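Docs > Plandar > Tutorials > Trimming and aligning gripper logs

Trimming and aligning gripper logs before training

You need Plandar installed and one recorded session with video and a finger-width log. The two streams start at different moments, so line them up first.

1. Open the session folder and run plandar check. It prints the length of both streams. If they differ by more than 2 seconds, stop and look for a dropped file.

2. Run plandar align --signal width. The tool looks for the first full close of the fingers in both streams and shifts the log to match.

3. Open the viewer and step to a frame where the pads are closed on something. A thin rim works well. The width plot should be flat there. If it is still falling, the log is late.

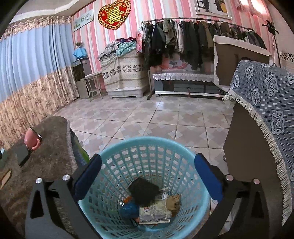
4. Fix any leftover lag by hand with --offset, in milliseconds. Start at 20 and go up in small steps. Our worst session needed nearly 300.

5. Cut the idle parts with plandar trim. It drops stretches where neither the pose nor the width changes. Keep a short lead-in before each grasp, or the policy learns to start with the fingers already moving.

6. Export. The Flelov loader expects one file per episode.

Comments

tretbridge_lab: Step 3 saved us an afternoon. Episode 554 was late and the check passed it anyway.

mkr: Does trim run before or after resampling?

tretbridge_lab: After, in our setup.

Related
- Smoothing pose tracks
- Writing a Flelov loader
- Ó Dálaigh filter settings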